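Setting Up a Charging Spot on a Wooden Table

When we moved into the flat above the old Steltwood bakery, our phones lived wherever they happened to land, which usually meant down the side of the couch with three percent left. I finally gave them a proper home on the big table against the wall, and it has made our mornings so much calmer that I thought I'd write the whole thing down for anyone with the same trouble.

Start by clearing the table and giving it a good wipe. Ours is a reddish-brown wood that shows every crumb, so I use a soft cloth wrung out in warm water and go along the grain, then dry it with an old tea towel. Let it air for a few minutes while you hunt for your cables (mine were in three different drawers!).

Next, decide where the power strip goes. I like it off to one side, well away from where anybody sets down a cup of tea. Plug the strip in at the wall first and feed any extra length behind the table.

Now lay the phone down where you'd naturally reach for it and run the charging cable across to the strip. Don't pull it tight. A few lazy bends are kinder to the connector, and they let you pick the phone up to read a message without dragging everything along with it.

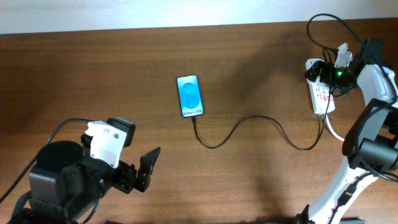
Phone face up, with the black cable curving over to the white power strip.

Once you're happy with the path, press the plug in gently at the phone end and check that it's charging before you walk away. I've gone to bed more than once with a cable that was only halfway in, and woken up at six to a dead alarm.

If you have a crowd of plugs, as we do, put a scrap of masking tape on each one and write down what it belongs to. My neighbor Mohandas Gowda taught me that trick, and he uses a different color for every member of the family - I just scribble initials.

Every January I unplug the lot, dust the strip with a dry cloth and look each cable over for splits or bent ends. Anything that looks worn gets replaced.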